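Wash day, in pictures

Last updated: January

Quick one this month, sorry, bit behind with everything. We're still going round the utility corners and laundry nooks, and this is the Yaman set, the small one: a basket, a stool, a machine, not much else. Captions are short becuase I wrote them standing up with a cup of tea going cold. The longer write-up on the Wadach drying room will follow when I've got the notes typed.

For anyone new: this gallery is about ordinary washing kit and how people lay it out. Baskets mostly. I have opinions on baskets. If you only want the machines, go to the Brunetmont pages, there are 57 of them over there and hardly a basket in sight.

1. The rim

White plastic, wide flat rim, smooth on top with a lip that turns down into the side. A good wide rim is the first thing I look for. Thin ones dig in when the load is heavy and there are stairs between you and the machine. My old one at Pastivdale had a rim like a cheese wire, and it went in the skip after 4 months.

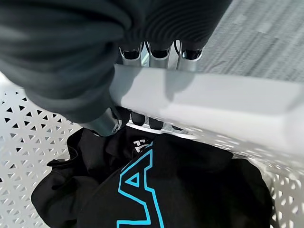

2. The load

Small load. Two things in it, one teal-green, one black with lettering. Left and right, hardly mixed. Would I wash them together? Yes, at 20 if they've both been through a few times before. New black on its own, always, first couple of goes. Learned that with a pale shirt and never got it back.

Lattice sides too, holes all the way round. Some people hate them (socks poke through, buttons catch) but I'd take holes over solid sides any day. Solid ones go musty if you leave a towel in the bottom, and somebody always leaves a towel in the bottom.

And get the thing up off the floor if you can. A stool is plenty, light wood looks nice, doesn't need to match anything. Carpet tiles underneath are a brave choice for a laundry corner but fine for sorting. I'd keep drips well away from them.

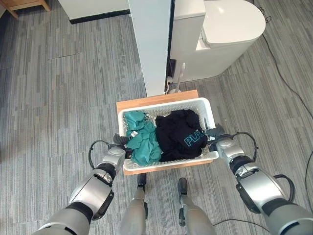 Where was I, stools. Mine is an old kitchen step, painted twice, wobbles. Height matters more than looks. You want the rim somewhere near your hands with your arms hanging down, so you're not folded in half picking out a sock. Too high is nearly as bad, you end up tipping the basket towards you and the lot goes down your front. Several of you wrote in about this after the last gallery and I have read them all, just not replied yet. Will do.

Also got asked about sorting. Two heaps is enough for most houses, lights and darks, plus a bag on a hook for the things you keep putting off. Those four-compartment trolleys take up half a room and you still end up with a pile next to it. Check pockets as you go and not at the machine door. Inside out for anything with a print on the front, it does last longer, mine have anyway.

3. The machine

Silver front loader, round porthole, drawer on the left, knob in the middle, dark display to the right of it. Stood on grey plank-look flooring with plain walls behind, pale lavender-grey. Calm sort of colour for a wash corner, I'd have it at home. Ours is magnolia and has been for ever.

The top of a front loader is the best shelf in the house and I won't hear otherwise. Do take things off it before a fast spin though. I've had a full basket walk itself off the front edge and land upside down, clean stuff and all, and there's no point sulking, it just goes back in. A bit of rubber mat helps, the sort sold for lining drawers. Cut it a bit smaller than the top so it doesnt curl up at the corners.

Drawer left open a crack between washes, door too. Wipe the seal when you remember. That's my whole routine.

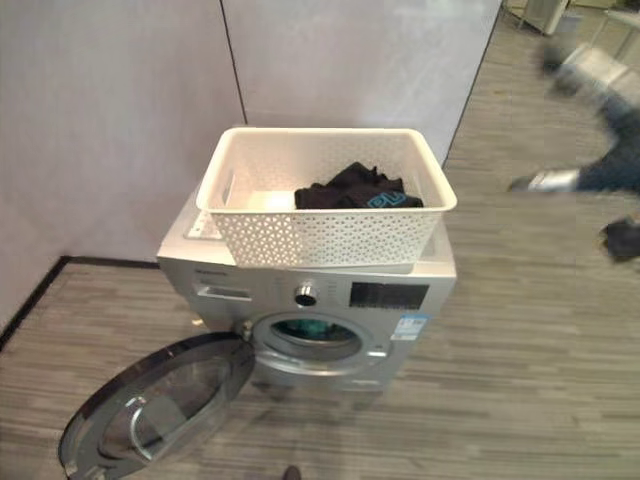 Basket on top with the black one in it, teal one in the drum.

More soon. Next set is pegs and airers, then irons if I can face irons. If you've a nook you're pleased with, send it in, any size, tidy or not. Say which room it's in and what the floor is, people always ask me about the floor.

Contact | © Yaman wash day gallery | Back to top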